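Wire baskets on the wall for snacks: anyone keeping these up?
Forum > Home & Pantry > Small Storage
Thread started in November

yook_namgil
Hello all! Long-time reader, not much of a poster. I have a little nook off my kitchen, 31 inches wide, and I'm trying to get the snacks off the floor once and for all. At the moment the system (if I can call it that) is a paper shopping bag that everybody in the family reaches into, and whatever they don't want gets left lying next to it. I've been looking at white wire baskets that hang on the wall, the long shallow kind with dividers. My sister swears by them and my husband thinks they look like something from a hardware store. Has anyone lived with them for a while? Do the chips stay put, or am I going to be picking bags up all day?
Nam-gil Yook

pantrymouse
Welcome, Nam-gil! I've had the Yoo baskets up for two years and I love them, I really do, but go in with your eyes open. Granola bars, tea, packets of soup mix, little candy bags, all wonderful. Big chip bags, not so much. They're puffy and slippery and they lean out over the front like they want to see who's in the kitchen. Mine live in a deep bin on the bottom shelf and everyone is happier.

Dindent
Going to disagree with pantrymouse a little (kindly!). Chips are fine in a shallow rack if you stand them up, one to a compartment, and don't try to squeeze two in because they were on sale. I did exactly that for my daughter's apartment and she hasn't complained once, and believe me, she would. What I wouldn't do is give up the paper bag entirely. A good sturdy one with rope handles is a lovely thing to have for the overflow, and you can carry the whole works out to the porch when company comes.

ehab_f
I'm with Dindent on the bag, though maybe for different reasons. I do all my sorting out of it before anything goes up on the wall. My setup is two baskets, a small boxy one in the corner with a single divider and a long one across the back with five compartments, everything in white wire. The walls are lavender, which my mother picked and which I have come around to. The floor is gray with a marbled pattern and it's easy to sweep, so I don't fuss if things end up down there while I'm deciding where they go. I started on it again Thursday after the grocery run, with the flowered bag that I always save.
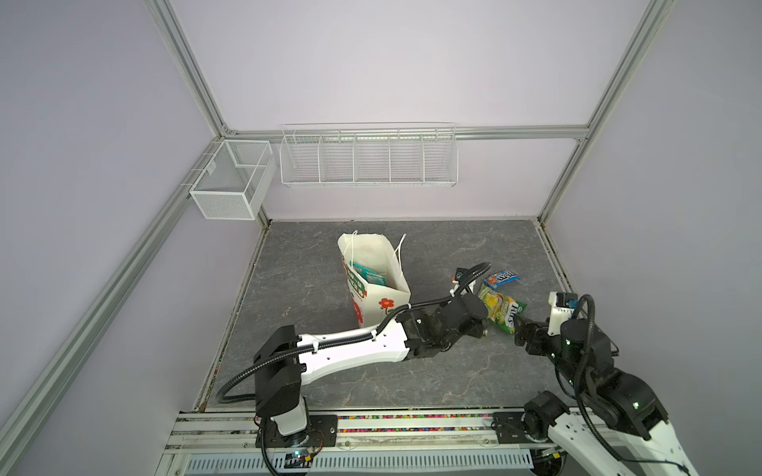 Re: Wire baskets on the wall for snacks (page 2)

pantrymouse
Oh Ehab, that bag! The red flowers are so cheerful, I'd save it too. And I do like the lavender with the white wire, tell your mother she has a good eye. I see you've got a green and yellow chip bag out, so now I have to ask the obvious thing. Does it go in the long rack or not? I'm still betting on a bin.

ehab_f
Long rack, second compartment from the left, every time. I fold the top over and clip it once it's been opened. The candy goes in the small basket in the corner, and boxes I put at the far right end because they're heavier and I like the weight near the rail.

Zadus
I'll be the grump. I had wire racks in my last place and took them down after one winter. Everything small tips forward through the wires, dust settles on every single one of them, and they throw shadows all over the wall that drove me up it. A plain cupboard with a door, that's all a snack needs. I paid 76 dollars for my racks and got 2 back at a yard sale, and the man still tried to haggle.

Dindent
Zadus, you say this about everything with a wire in it, bless you. You said it about the dish drainer.

Zadus
And I was right about the dish drainer.

yook_namgil
You are all so helpful, thank you! Ehab, I showed your picture to my husband and he has gone quiet about the hardware store, so I'm calling that progress. Can I ask how yours are attached? I'm renting and would rather not put holes everywhere. Also, did you buy the two baskets together? The long one at my store is 59 dollars and that seemed steep to me for something you can see through.

ehab_f
No holes in the wall itself. The small one clips onto the rail at the left and the long one hangs from the rail that runs across the back. If you don't have rails you could look at a tension rod, but I haven't tried one with this much weight so please don't quote me. Bought separately, a few months apart, and I'd wait for a sale on the long one.

pantrymouse
Tension rod worked for me with the smaller Yoo basket. Put a strip of shelf liner in the bottom too, it helps the little packets stay in. Post a picture when it's up, Nam-gil, and tell us where the chips went!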